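Notes on the chores set, August refresh. Replaces the old readme, which had the wrong episode total and still listed the dish rack task.

# joltska-chores

Short manipulation episodes, floor level, play kitchen gear plus some real household stuff. Collected in Trilosville. The question behind it is boring and simple: can a cheap arm do a chore yet, start to finish, without a person nudging it. Mostly no. Details below.

## What's in it

- 1356 episodes, 11 tasks
- wrist video, joint positions, gripper width, one line of text per episode
- success label, set by hand after watching the whole thing
- 55 episodes held out for eval, don't train on these please

Tasks are split in three folders: `kitchen_toy`, `tidy`, `shop`. The shop folder is small (bin sorting, bolts into trays) and came from the Ralelex bench. Different lighting, different arm height. Treat it as its own thing.

## Labels

`success` = the object ended up where the text says and stayed there till the arm backed off. Door tasks: door has to be shut. Half shut is a fail.

`partial` = picked up but dropped or put in the wrong spot. Added late, so older episodes in `tidy` only have success/fail. Will backfill if I get a free week.

`assist` = somebody touched something. Excluded from all the numbers.
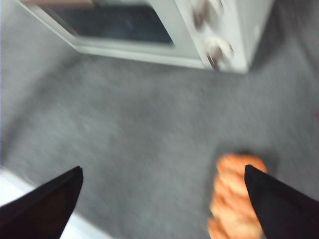
Cooking tasks are where the gap shows most. The text for these runs like "put the food in the oven and close the door", which a small kid manages fine, and the policy has to string together a grasp, a carry, a door and a release. Grasp alone is okay. Long ridged pieces like the orange one lying on the carpet by the right finger are nicer to grab than smooth round ones, if the approach is square to them. Come in at a slant and they roll. Carpet also hides small height errors, fingertips sink a bit and you get away with it. On the hard floor the same error stalls the wrist.

Door is the real problem. Policies trained on this set learn to push it shut well before they learn to open it. Then they shut it with the food still outside and retract like the job is done. Counts as a fail, obviously, but the motion looks very confident, so watch the end of the clip before you belive a success curve.

## Can it do chores

Short version, from our own baselines:

- single pick and place, known object: yes, mostly
- same thing with a new object: depends on the shape
- anything with a hinge: sometimes
- two steps in a row: rarely
- cloth: no
- bolts into trays (shop): good until two bolts are touching, then it grabs both or neither

I would not leave any of it running unattended in a real kitchen. The shop tasks are closer to usefull, mainly the parts always show up in the same place.

## Known issues

- Motion blur. Wrist cam, fast moves, indoor light. Blurry frames were kept on purpose. If your encoder hates them, filter on joint velocity, there's a flag for it in the loader.
- Gripper width drifts over long sessions. Re-zeroed every 800 cycles from mid collection on, before that only when someone remembered.
- Text lines are inconsistent. "oven", "stove" and "cooker" are the same object. Left as is.
- `tidy` has a few episodes where the clip starts after the arm is already moving. Fine for training, bad for timing.

## Loading

```
from joltska import load
ds = load("kitchen_toy", split="train", drop_assist=True)
```

`split="eval"` prints a warning. Leave the warning in.

Video is decoded lazily. First pass is slow, second is ok. If memory blows up set `cache=False`.

## Baselines

Config files in `configs/`. The one named `ishida_small` is the one to start with, trains overnight on a single card. `ishida_long` takes a longer history and helps on the two step tasks, hurts a little on plain picks. Don't know why yet.

## Contact

Urs Mayrhofer, or open an issue. Include the episode id and the config, otherwise I can't do much with it.

TODO: license text, backfill partial labels, redo the shop calibration notes.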